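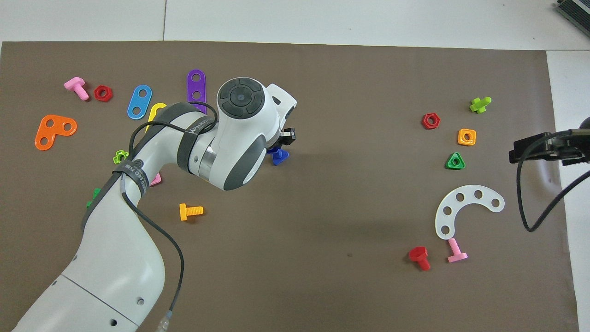 # Big Bolts, Bright Plates: Our Construction Toy Gallery

Welcome to the bolt page! We've been collecting plastic construction sets for years now, the chunky kind with fat bolts and nuts you can turn with your fingers, and this is the gallery where we finally get to show them off. The parts up top are spread out on the big brown mat, just how we like them before a build (well, before an afternoon of arguing over what to build).

## A few favorites from the mat

**The white arc.** Seven holes along a half circle, and I love it to bits. You can make a rocking base with it, or a bridge, or half a wheel that never quite becomes a whole one. It was the first piece I went looking for when the Mellska box came home from the flea market in March.

**Bolts in every color.** Pink, red, yellow, lime green! A pink one is standing on its head with the threaded end up, which is also the best way to start a tower: bolt on its head, plate over the top, nut on, done.

**Nuts with corners.** The red ones are hexagons, there's an orange square, and the green triangle is my favorite of the lot. Three corners are so easy for small fingers to hold on to, and kids always grab that shape first at our house.

**The purple strip.** Straight, three holes, no fuss. Every good crane we've ever made had a strip like this in it somewhere, usually as the part that swings around and knocks over somebody's cup.

**The orange L.** Also three holes, and a great corner piece. Two of these back to back make a very respectable chair for a stuffed rabbit.

**The blue oval.** Two holes and nice round ends. Ours has been a propeller, a pair of glasses and a fish, and the fish was best.

## How we keep them

We have 333 pieces at last tally, all sets mixed together, and they live in a wide drawer under the window. I tried sorting by color once. It looked gorgeous for 2 days! Now the bolts go on the left, the nuts on the right, and plates go wherever they fit.

For cleaning, it's warm water, a drop of dish soap and an old toothbrush for the threads. Lay everything out on a towel overnight, holes up, and give the nuts a good shake first because they hang on to water like you wouldn't believe.

More pictures are coming once the Zillusano wheels are washed. If you have spare triangle nuts in any color but green, please write, I'd be thrilled to swap!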